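Search this site: type a word and press Go

In Praise of the Plain Gripper

I have spent most of the winter swapping hands on a robot arm, and I want to make a case for the dullest one in the drawer. Two flat black fingers, one motor, open and close. On the bench we call it the Falter, which is the name its designer gave it in a bad mood, and it has stuck. It's the hand I reach for first now, and I find myself wanting to tell everybody.

The rival is the Ljungberg, a 3-finger hand with a joint in every place you'd want one. I love it too! It closes around a potato the way you would, it feels for the sides, it settles. When Mansa Eshun first got it running on our arm in February we stood there grinning and let it squeeze things for an entire afternoon. If you only ever want to pick up one lumpy object from a clear spot on a table, buy it, be happy, stop reading.

But most of what I ask of an arm is kitchen stuff, and kitchen stuff is flat, thin, slippery and close to other stuff. A shallow dish has one good place to grab it, the rim, and a hand with round padded fingertips comes at a rim like somebody wearing mittens. The flat finger has a squared tip. You can put one tip inside and one outside and close. There's very little to argue about.

The other half of my argument is the camera, and I don't think it gets enough attention when people compare hands. We run a small one at the wrist, looking down past the fingers. With the Ljungberg mounted, the middle finger swings right through the part of the view we care about most, and Mansa spent weeks writing code to guess at what was behind it. With two fingers spread wide, the target just sits there between and beyond the tips, in plain sight, rim and all.
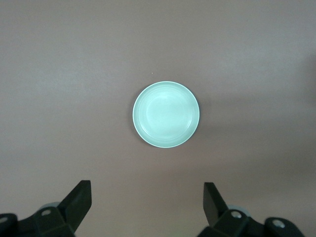

What the controller sees is what you get to work with

I'd like people to look at wrist views before they look at grip force charts. I mean it. Ask whoever is selling you the hand for a still from the wrist with the fingers open, then look for how much table is left. A bright whitish rim on a mauve tabletop is an easy edge to find, I'll grant you, and we picked our tabletop color with some care after a glossy white one gave us nothing but glare. Still, an easy edge is no use if a knuckle is parked on it.

Our scoring is simple. A try counts if the arm picks the thing up, moves it to the marked end of the table and lets go without a bump. We logged 1416 tries over both hands, and the plain gripper came out ahead on dishes by a margin that surprised even me. On potatoes it lost, and I don't want to hide that. A potato can roll out from between two flat paddles if you close on it across the wrong axis, and for a while ours did it again and again. Turning the wrist so the fingers close across the short way fixed most of it. That took Mansa 117 lines of code, most of them comments, some of them rude.

The strange part is that I now trust the simpler hand more when the table gets busier. Put a tall container near a plate, and a potato near both, and every extra joint is one more thing that can clip a wall on the way down. Two fingers I can picture in my head. I know where the outsides are. When the arm does something silly I can usually say why within a minute, and with the Ljungberg I was often reading logs until dinner.

I like the lights too, while I'm gushing. There's a green strip on each side of the wrist hub, and when you're standing across the room with a coffee it's a lovely thing to be able to check at a glance. The glow does spill onto the inside of a finger, and I did worry about what that would do to color matching with so much pale green on the table. So far, no trouble worth reporting.

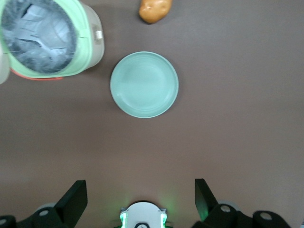
Where I might be wrong

A friend at Grallovholm, who has far more hours on many-jointed hands than I do, thinks I'm judging the Ljungberg by our software and that a better controller would close the gap. Could be. We ran both on the Fultier controller with the stock settings, and those were clearly written by people thinking of two fingers. I'd be thrilled to see the same tests done with something made for the bigger hand, and I'll happily lend our scoring sheet to whoever wants to try.

Cloth is another soft spot. I have a short list of 7 things I'd like a home arm to handle, and a folded dish towel is the one where the flat fingers just shove it around. Maybe a thin rubber edge would help — I have some on order.

Until then, my vote goes to the plain one. Try it for a month before you spend the money on joints, and please write to me if your dishes come out differently from mine.

Contact | Copyright, all rights reserved | Back to top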